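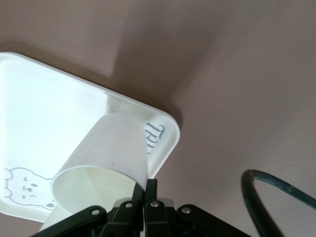 Starnum Merchants Association
Minutes of the October general meeting
Fraud and Small Business Loans

The meeting was called to order at 6:35 p.m. in the upstairs room at the Ondrejka Building. A quorum was present. The chair presided and the secretary took notes.

Minutes of the previous meeting
Approved with one correction. The parking item should have said that the city would reply in writing, not that it already had. No reply has come in yet.

Report on the false loan applications
The chair read a summary of what is known so far. Over the summer, 5 member businesses received letters from lenders about loans they had not applied for. In each case the application used the correct business name and tax number, but the bank account and the phone number belonged to someone else. Two of the loans were paid out before the owners heard anything. The other three were stopped at the lender.

The largest of the two paid loans was for $91,000. The owner of that business has filed a police report and an identity theft report, and has a case number. The lender has stopped sending payment notices while it looks into the matter but has not yet said in writing that the debt is canceled. The owner asked that the business not be named in these minutes.

A member asked how the tax numbers got out. The chair said this is not known. Four of the five businesses used Flilness for payroll at some point, and the fifth never did. Flilness has told members by email that it found no sign of a break-in. Several members said they did not find the email very clear. The chair asked that the minutes show that the association is not accusing any company.

One member reported that a former bookkeeper had kept copies of old returns on a home computer. It was agreed that this is probably common and that members should ask for such files back, or ask for them to be deleted, when a bookkeeper leaves.

Guest from the credit union
A fraud officer from Grivosura Credit Union spoke for twenty minutes and took questions. Main points:

Owners should pull a business credit report as well as a personal one. Most people in the room had only ever looked at the personal one.

A freeze on personal credit does not always stop a loan in the name of a company. The two are handled separately.

Anyone who gets a letter about an unknown loan should call the lender at a number found on their own, and should not use the number printed in the letter. Some of the letters going around are false themselves.

Owners should check the state business registry for changes to their address or registered agent. In one local case the address had been changed online weeks before the loan application went in.

A member asked whether the credit union would cover losses. The officer said it depends on the account and on how soon the loss is reported, and would not go further than that. Another member asked whether people who do this get caught. The officer said that some do, mostly when they spend the money quickly — but that recovery is slow and owners should not count on it.

The handout was passed out. Copies ran short. The secretary has the file and will send it to anyone who asks.

Discussion
There was a long discussion on whether the association should pay for a monitoring service for all 112 member businesses. Points in favor were the group price and the fact that many smaller shops would not sign up alone. Points against were the cost in the second year and doubts about whether these services catch loans in a company's name. One member had used such a service for a year and got alerts only for a change of mailing address.

Motion to get written prices from at least two services and bring them to the next meeting. Seconded. Carried, with 4 opposed.

Motion to write to the state business registry asking that owners get an email whenever a filing is changed. Seconded. Carried without objection. The secretary will draft the letter and the chair will sign it.

A further suggestion to publish the names of lenders who paid out false loans was dropped after some talk about legal risk.

Other business
The alley lights behind the bakery are out again. Reported to the city.

Holiday hours forms are due to the secretary by the end of the month. Shops that do not send one in will be listed with their regular hours.

The lock on the supply closet has been changed. Members who need a key should see the secretary — old keys will not work and can be thrown out.

A question about dues for seasonal stalls was held over to the next meeting, as the figures were not ready.

Action items
Chair: contact the monitoring services and ask for prices in writing.
Secretary: draft the registry letter, send out the handout, collect holiday hours forms.
Affected members: send copies of police reports to the secretary if willing. These will be kept in a locked file.

The meeting was adjourned at 8:20 p.m.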